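March, kiln book, Flarkton shed

Opened the Ullik at twenty past seven this morning with my coat still on and a mug of tea balanced on the glaze buckets, where I've told everyone else never to put a mug. I had promised Laiba I'd wait for her and I very nearly did. She came in just as I had the lid propped, so we can call it a draw.

The firing first, while I remember it. Peak reading was 2137 on the Fahrenheit dial, held for fifteen minutes, then I let it drop on its own with the top plug in. Cone 5 was flat on the shelf and cone 6 had bent over to something like two o'clock. That's on the middle shelf. The bottom shelf is still cooler, as it was all last year, and the cone 5 down there was only leaning, politely, like somebody trying to hear a conversation in the next room. I moved the short props outward this time on Talha's advice and I can't say I see any difference, but I'd like to give it one more firing before I tell him so.

We had 14 tiles in, all of them the speckled clay from Adamham, bisqued in the last load before the cold snap. Each one was dipped once on the left and twice on the right, as usual, with the number scratched in the back before bisque. (Please, everyone, scratch it. Three of last month's were marked in pencil and there is no pencil left on them, and I've been carrying them from bench to bench ever since like orphans.)

The base was the old satin recipe, an 800 gram dry batch, sieved twice, with the Sethi feldspar standing in for what we used to buy. This was the whole point of the firing and I'm glad to say it looks very close. The melt is a little stiffer. Where the old glaze would pool in the bottom of the stamped leaf and go nearly glassy, the new one stays soft and buttery right across, and you have to tilt the tile toward the window to see the vein lines. I like it better, myself! Laiba isn't sure. She makes bowls and wants that pool in the bottom, and I make lids and never see it.

Tiles 1 to 4, base alone and then with rutile going up by one percent each time. Tile 1 is a quiet cream, slightly warmer over the speckle. Tile 2 is hardly any different. Tile 3 begins to break where it's thick, and tile 4 has that oatmeal look with the bluish streaks at the double dip which Shazia has been after since the autumn. I've left it on her shelf with a note.

Tiles 5 to 8, the same again with red iron oxide. I was hoping for a toffee and got a rather dull brown, with the exception of 7, where the thick side came out a lovely fox color along the top edge. Only the edge, mind you. It may be that the dip ran down and left it thinner there. I'd want to spray one and dip one and set them side by side, same shelf, same end.

Tiles 9 and 10, copper. Both green, both fine, and both have put a faint blush onto the white tile that sat next to them, so copper goes at the far end from now on and away from anyone's Christmas order. Iqra lost a whole row of white cups to this once at the other studio and she still can't speak of it calmly.

Tiles 11 to 13, cobalt, a quarter, a half, and one percent. No surprises. The half is plenty. The one percent is the blue of a plastic bucket.

Tile 14 was mine and a bit of nonsense: base over the black slip, with the slip combed through while it was leather hard. It has crawled at one corner, an area as big as my thumbnail, and everywhere else it's the best thing in the kiln. I had it in my apron pocket all morning and kept taking it out. I think the crawling is dust. That tile sat on the windowsill from Christmas onward, and I gave it a wipe with a sponge that was none too clean itself.

Pinholes. There are some, on 3, 6 and 12, all on the single-dip side. I looked at them with the loupe and they go right down to the body. Wendy Dawber's view, which she gave me over the phone at some length, is that our bisque is too quick through the middle and we're shutting gas in. She would add an hour between 1300 and 1650 and stop fussing with the glaze at all. I've written that into the controller as program 2 and left program 1 as it was, so please look before you press start. I do think she's right, I only wish it didn't mean another late evening.

A word on the sieve: the 80 mesh has a tear by the rim the length of a grain of rice. I've put tape on it for now. If you find lumps, it's the tape having come off.

Also the wash on the number two shelf is flaking again and there was a crumb of it stuck in tile 9. I scraped the shelf outside with a mask on and gave it two thin coats. It needs to dry flat till tomorrow, so don't stand it on its end against the wall, however much it's in the way — that's how we got the drips.

Laiba and I had our lunch sitting on clay bags and went over the list for the next load. She wants to try the base with a little extra silica to stop the crazing on her porcelain, and I'd like to do the same on the speckled clay so that we've got the pair. Talha has asked for room for six mugs on the top shelf. He may have it if they're dry, properly dry, held against the cheek dry, and I'll be doing the holding.

For the next load, then: silica line at two, four and six percent, on both bodies. Iron at the tile 7 amount, one sprayed and one dipped. Shazia's rutile again at the tile 4 amount, on something upright, a cylinder or a cup, and I want to know if it runs before she puts it on a tall vase. Tile 14 repeated with a clean sponge. Bisque goes through on program 2.

I stuck the tile photos into the big folder in number order.
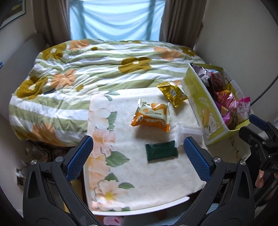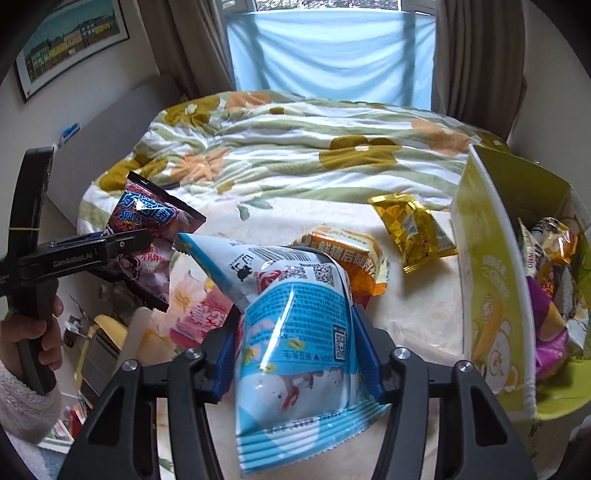 The flowered comforter and the brown curtains, then the back of the snack bag with all its QR codes.

Later, ten to five. Ran the freezer test on tiles 1, 4 and 7, an hour in the freezer and then straight into boiling water in the big enamel pan. Listened hard. Tile 1 pinged twice and has a hair of crazing across the double dip, which I've inked in so it shows. Tiles 4 and 7 came through without a sound. Will do them twice more before I write anything on the bucket.

Lemon slices left on 9 and 10 overnight, under cling film, on the shelf over the sink. Iqra, if you're in first, please rinse them and write down what you see, and leave the tiles out for me to look at.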